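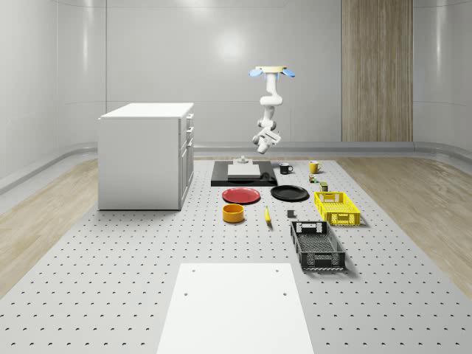
Figure 3. The kitchen clearing layout in simulation, with the arm at rest over the work surface. Crockery, fruit and the two crates share one perforated platform.

4.2 Clearing up after breakfast

I'll admit this is the chore I cared about most going in, mainly because I do it every morning and I'd quite like to stop. The packing task in 4.1 is tidy by comparison. You know what goes in the box and you know where the box is. A kitchen bench is messier, and the instruction people give is usually something like "put the cups away", with no word on which cups, or where away is.

So we built the task in Mikuš, our simulator, and kept the objects ordinary. The layout in Figure 3 has a red plate and a black plate, a black mug and a yellow one, a bowl, a banana, and a couple of open crates to put things in. The colours overlap on purpose. If you ask for the yellow thing, there's more than one yellow thing, and I wanted to see what the controller would do about that. We ran 900 episodes across 24 instructions, each written by Jozefína Vlček after listening to how her family talked at the table.

The headline number is 76 per cent of episodes finished, which sounds great until you look at which ones. Bananas are easy. The crates are big, open targets and a near miss still lands inside. Mugs are another matter. The Pesden planner likes to come in from straight overhead, and from there a handle is mostly a nuisance – it catches a finger, the mug tips, and the whole episode goes sideways. Stacking was harder still. When a mug had to end up on a plate, completion dropped to 47 per cent, and I'm counting a few pretty wobbly landings in there.

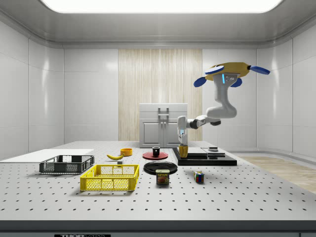

Igor Hudec
Research engineer, Hidau manipulation group

I spent most of February on the stacking runs, so let me say a bit more about them. Figure 3 is the roomy version of the job. In the crowded version the black mug is up on the red plate, the black plate is right in front of it with a can of SPAM over its near rim, and the arm is busy with something yellow above the black platform. Any person would slide the can over first and not think twice. Our controller treats the can as an obstacle and plans around it, which costs time and now and then fails outright.

Ľubica Slanina suggested letting the planner move things it hadn't been asked to move. We tried it with the Dastska cost term (see Section 3.3), and it helped with the cans and made a real mess of the bowls. I still think she's right about the general idea. The weighting needs work, and the version reported here leaves it switched off.

Could it do my dishes yet? Nope. It could put the fruit away, and I'd trust it with a plate if the plate had some space around it. None of these runs involve water, grease or a toddler, and the contact model is kinder than my kitchen bench. Marek Šimko is preparing the same 24 instructions for hardware, starting with the crates and leaving the mugs for last.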